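Home Reviews Television Archive About Contact

Remarks on the Television Serial "The Plekbridge Ledger"

December 9, 2022

I have now completed all nine episodes of "The Plekbridge Ledger" and wish to record my assessment of it. The serial is adapted from the 2005 novel by Gunnlaugur Kvaran, which I reviewed on this site when the English translation was reissued. Readers who have not finished the serial should be aware that the final two episodes are discussed below.

The novel concerns Inspector Boros, an accountant by training, who is sent to the port town of Plekbridge to examine the books of a shipping insurer. A clerk has drowned in the harbor, and the sum of 2900 crowns is missing from a fund for the widows of sailors. The sum is small, and Boros is told more than once that it does not justify his train fare. Kvaran devotes long passages to the ledgers themselves, and several chapters consist of little else. It was reasonable to doubt that this material could be made into television.

The writer of the adaptation, Pierina Caruso, has kept the ledgers and removed a good deal of what surrounded them. The brother of the clerk does not appear. The dispute over the lighthouse contract, which occupies about a quarter of the book, is reduced to one conversation on a staircase. In exchange, the widow Birnidlow is given a far larger part. In the novel she is seen only through the eyes of Boros and speaks perhaps a dozen lines. In the serial she conducts an inquiry of her own, and for the first 3 episodes the two do not meet. I was doubtful of this change at first and came to accept it by the time they sat down together in the harbor office.

Natanael Aguiar plays Boros with great restraint. The inspector of the book is stout, talkative, and fond of correcting the grammar of witnesses. Mr. Aguiar is none of these things, and his Boros allows silences to go on until the other person fills them. Admirers of the novel may object. I would point to the interview with the harbor pilot in the fourth episode, in which he asks only two questions and receives the whole history of the insurance fraud. The dialogue there is nearly identical to that of the book, yet it plays as a different kind of scene.

Lucrezia Cirillo, as the widow, gives the stronger performance of the two. Her reading of the letter in the sixth episode is done without music and without any cut to the inspector, and the director, Fulvio Dal Bello, was right to leave it alone. Elsewhere Mr. Dal Bello is less patient. The chase across the fish market does not exist in the novel and adds nothing to the case, and the same rooftop view of the harbor is used so often that I began to anticipate it.
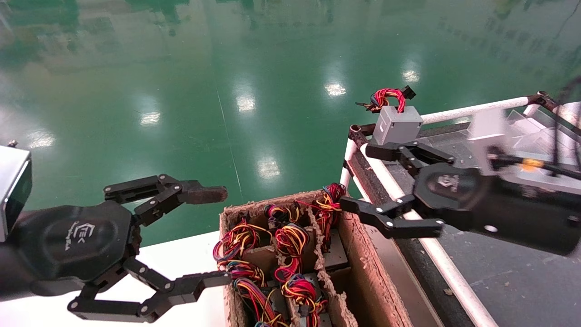
The Final Episodes

The solution has been altered. In the novel, the clerk was killed by the senior partner, Ciltton, whose guilt is established by a correction made in the wrong color of ink. The serial retains the ink but attributes the correction to the junior bookkeeper, who acted on instruction and did not understand what he was concealing. Ciltton is never charged. He is last seen at the memorial service in July, seated in the second row, while Boros watches from the door.

I regard this as a defensible ending, although it has a cost. The correction is shown to the viewer in the second episode, and an attentive person could identify the hand from the way the figure seven is crossed. By moving the responsibility upward without moving the evidence, the adaptation leaves one matter unexplained: how Ciltton knew that the clerk would be on the quay that evening. In the novel he had arranged the meeting himself. In the serial the appointment book is mentioned once, in the fifth episode, and is not seen again.

The closing conversation between Boros and the widow has been retained almost word for word, including her refusal of the money. It has been moved from the railway platform to her kitchen — a sensible decision, in my view, as the platform had already served for his arrival.

A second season has been proposed, drawn from the shorter Boros stories. Of these, "The Customs Seal" would be the most suitable, and "The Two Pilots" the least, as its plot depends entirely on a remark that cannot be spoken aloud without giving away the answer. I intend to reread both over the winter and will publish notes on them separately.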